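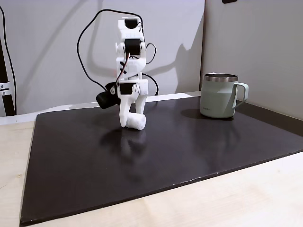 Arm 2 on the dark board, tip down at the rest point. Mug at back right.

June, bench log, arm 2 (Ama)

Picked up from Jordan's note: position error on the lower joint after long runs, arm drifting low at the tip. Complaint is that the tip reaches the board before the commanded height says it should. Plan for today: check the horn, check the wiring down the middle segment, redo the zero, run the short cycle.

10:20. Read the counters before touching anything. Lower joint servo has 2939 cycles on it since the last zero. Top servo and shoulder servo were zeroed at the same time, so same number for all three. No fault flags stored. Supply steady at idle.

10:35. Torque off, arm supported by hand. Backlash test by rocking the lower joint with the tip clear of the board. Play can be felt before the servo picks up. Shoulder has very little. Top servo none that I can feel.

10:50. Horn on the lower joint. The center screw was fine. Two of the small ones on the horn face turned by hand pressure on the driver, which they should not. Took them out one at a time, cleaned the threads, put them back with a small drop of low-strength threadlocker. Do not use the strong grade here. It wicks into the printed part and the plastic crazes; see the old segment in the scrap box. Tightened in a cross pattern until snug, no further. Repeated the rocking test. Play is much reduced. What remains I put down to the gear train and will leave alone.

11:15. Wiring. The brown and orange wire between the shoulder servo and the lower one runs down the front of the middle segment under tape. Flexed the joint through its travel by hand and watched the readout for dropouts. None. The tape is a stopgap from the last rewire and has now been there longer than intended. The Grikton drawing for this segment has a printed channel on the inside face. Request is in with Panasiuk for the new revision, no delivery date yet. Until then: check that the tape is flat before each session, replace if an edge lifts.

The loop from the top of the arm needs its slack. I tried it shorter last month, and at full reach it pulled on the connector. If anyone tidies the bench, leave that loop at its present length.

11:40. Padded tip. Wrinkled but still seated on its core when twisted by hand. Compression of the pad goes straight into the height reading, so the zero has to be taken with the tip in light contact only. I think part of the reported drift is this: the old zero was taken with the arm's full weight on the pad. Procedure now reads:

1. Torque off, lower the tip to the board by hand.
2. Lift until a strip of paper slides under the tip with slight drag.
3. Torque on, hold, store zero for all three servos.
4. Lift clear, return, repeat the paper check.

Did this twice. Both gave the same offset on the lower joint to within one count. Old offset was out by 8 counts. Stored the new one and wrote it on the inside of the cabinet door along with the previous values.

13:30. Short cycle, 100 moves, rest point to clear height and back, no load. Paper check at the end: same drag as at the start. Lower servo slightly warm to the touch, shoulder warmer, top one cold. Normal for this arm.

14:10. Carried on with 12 more at the slow speed to watch the lower joint on the way down. There used to be a small hesitation just before contact. Not seen in any of the 12. Total 112 moves on the new zero. Counter started again from there.

Open points:
- Recheck horn screws after the next long run. Witness marks are on, silver pen.
- Spare horn for the lower joint: none in the drawer. Jordan Bunting to add it to the Bondaden order.
- Shoulder servo temperature not logged during the cycle, only by hand. Script reads it but does not write it to file. Fix before the long run.
- Calibration sheet in the shared folder still has the old full-weight method. I will replace it with the four steps.

Arm left powered down, tip resting on the board.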